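Was the kitchen robot at the Hirnenov open day doing this by itself, or was somebody driving it?

Asked in Robots & Automation, 2021-03-28

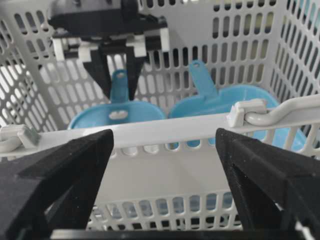

I went to the open day at Hirnenov last week and came home with more doubts than I took with me. The big draw was a two-armed machine from Pidura, which the handout says will "tidy and sort everyday household items without supervision." I stood through three full runs of it. The job was scoops in a plastic basket, light blue ones with a hole in the end of each handle, and one arm would come down from above with its fingers either side of a handle while the other waited near the rim. When it worked it looked good. When it didn't, there was a long wait, the arm backed off, and it went in again from a slightly different angle. Twice I saw the person at the desk behind the rope pick something up just before that second try. I couldn't see what it was. Might have been a controller, might have been a phone.

The handout also says 840 successful picks. It doesn't say out of how many, or over how long, or what was being picked. I asked the man giving the talk and he told me the number was "from internal testing" and moved on to someone else.

My reason for asking is that my employer (small catering supply business, we pack a lot of plastic utensils) has been sent a quote by Radia, who resell the Pidura arms, and I'm the one who has to write up whether it's worth a second meeting. I don't want to be the grump who says no to everything. I also don't want to recommend something that turns out to be a man with a joystick.

So, is there a way to tell from the public side of the rope? And is 840 a good number?

Posted by slowlane_packer

3 replies

gearbox_ted

Most demos are faked. I wouldn't waste your time. I saw a floor cleaner at a show years ago that was on a wire.

Posted by gearbox_ted
2 people found this helpful

mill_end

I don't agree that most are faked, but plenty are arranged, and for your purposes that matters just as much. I've bought two automated cells for a packing line and turned down four, so take this as a buyer talking. I don't build them.

First, the pause. A pause followed by a new approach angle doesn't tell you much either way. Software that plans its own grasp will often stop, take another look and try again. A remote operator will do the same thing. What I'd watch is the very small movements. People driving an arm by hand tend to overshoot a little and correct, and they do it differently each time. A programmed routine repeats itself so closely you could lay one run over the next. Something running on a learned policy can look like either one, so don't hang your whole report on it.

Second, look at how the stuff is laid out. In your photo the two scoops are side by side, with the bowl of the left one facing up and the handles pointing to the back of the basket. That's a kind arrangement. A handle is about the easiest thing you can offer a pair of fingers. Ask what happens when they're tipped in any old way, nested inside each other, or handle down. If your utensils come off the molding machine in a heap, then a heap is what you need to see. The basket has slotted walls too, and I'd want to know how the fingers get on when a handle has poked through one of the slots.

Third, 840 means nothing without the number of attempts. I was once shown a sheet with 530 good picks on it. I kept asking and finally got the attempts, and it was bad enough that we stopped there. Any supplier who has the first figure has the second one as well. If Radia won't hand it over in writing, put that in your write-up and let your boss draw the conclusion.

What I'd ask for before a second meeting:

A run with your own items, in your own containers, sent by you in a sealed box.
One hour without a break, recorded, with the operator's desk in view.
Every time a person touches anything, written down, including resets.
The same run again after lunch with the lights changed.

The last one catches more of them than you'd think. We had a cell that was fine all morning and hopeless once the sun came round to the side windows.

You may find there is a person helping now and then. I wouldn't throw it out for that alone, as long as they say so and the cost of that person is in the quote. The word "without supervision" on a handout is what would bother me.

Posted by mill_end
134 people found this helpful

rk_benchwork

I was at the same open day, different session. I asked the woman at the desk straight out if she was controlling it and she said no, she was only starting and stopping the runs, and that she had a stop button in her hand. That could be what you saw. I have no way to check it and I didn't see the screen.

One thing I'd add to mill_end's list is speed. I timed a few with my watch and then gave up, as they kept stopping to talk over it, so I have no fair figure to give you. It was slower than me, and I am not fast. For a house that may be fine. For a packing bench it isn't close, unless you leave it going overnight, and then you're back to whether it can be left alone.

Also compare with Mudaliar. They do single-arm cells and make much smaller promises. Dull brochure, no talk of households. They let us bring a crate of our own parts in November and wrote down the misses in front of us. We didn't buy in the end (price), but I believed what they told us.

Posted by rk_benchwork
103 people found this helpful

Comment from slowlane_packer

Thanks, the second and third replies especially. I've written to Radia asking for the attempts behind the 840 and for a run with our own ladles and tongs, tipped in loose. So far I've had an automatic reply and a link to the same handout. The stop button is a fair explanation and I'll put it in my notes as what the desk said. I'd still like to see the screen.

Comment from mill_end

Ask who does the resets, too. It gets left out of the quote.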